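Seso Hand Gripper, Pair
Ciriddale Recording Tools
Home / Equipment / Hand-held grippers / Seso pair

In stock. Sold as a pair, left and right. Price on request for schools and laboratories.

The Seso is a gripper which you hold in your hand and use for normal work in the house or the workshop. While you work, it records what the fingers do and what they see. The recordings are then used for teaching a robot arm the same task. You do not need to own the arm when you collect, and you do not need to bring a robot into anybody's home.

We made the first Seso for our own project and we were not planning to sell it. After some other teams asked for it, we prepared this version, with a stronger finger holder and a housing that is easier to open for cleaning.

Working with two hands

Many tasks cannot be done well with one gripper. Clothes are the most common case. One hand must keep the cloth while the other one brings the sleeve or the hem to its place, and the learning system needs to see both hands in the same moment. For this reason the two units of a pair share one clock. You start the recording on one of them and the second follows.
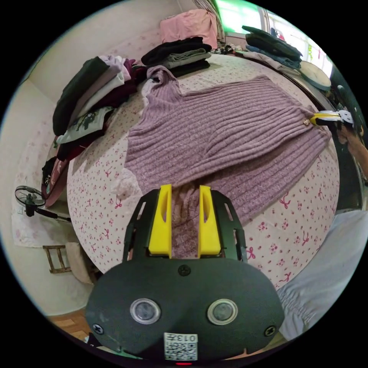

Folding work on a bed, seen from one gripper of the pair. The other one holds the sleeve end of a lilac knit sweater.

The wide lens gives a round view, so the fingers stay always visible together with a big part of the room. Please do not cut the round view to a rectangle before training. Our users at Onyshchenko tried this with their first set and they lost the second hand in many recordings.

What our users collect

The clothing set of Zavesness has 1,161 accepted recordings, all made in ordinary bedrooms with the things of the people who live there. They recommend to change the room often and to leave the other objects where they are. A system which has learned only on a clean table becomes confused when there is a pile of clothes beside the work.

For a first trial of one simple task we advise 400 recordings. For knitwear and other soft things, plan for 2,000, as the cloth never lies two times in the same way.

In the box
Two grippers, left and right
Two pairs of fingers, already mounted
One spare pair of fingers
Charging cable with two ends
Printed guide, 17 pages
Calibration card

Before you order

Each unit has its own number, and the calibration file belongs to this number. If you own more than one pair, please keep the files separated. Mixing them is the most frequent mistake that we see in support messages.

The fingers are a wearing part. Check them every week if you work daily, and change both fingers of a unit together. After the change, repeat the calibration with the card.

The Seso is not made for wet work or for hot dishes. It can be used with either hand in an emergency, but the recording will be marked with the side of the unit, so the software will understand it wrongly.

Delivery and repair

Orders received before noon are packed the same day. Repairs are done in our own workshop at Ciriddale. Please send both units, also when only one is broken, because we must set the clocks together again.

Related: Seso spare fingers, Seso carrying case, Calibration card (pack of five)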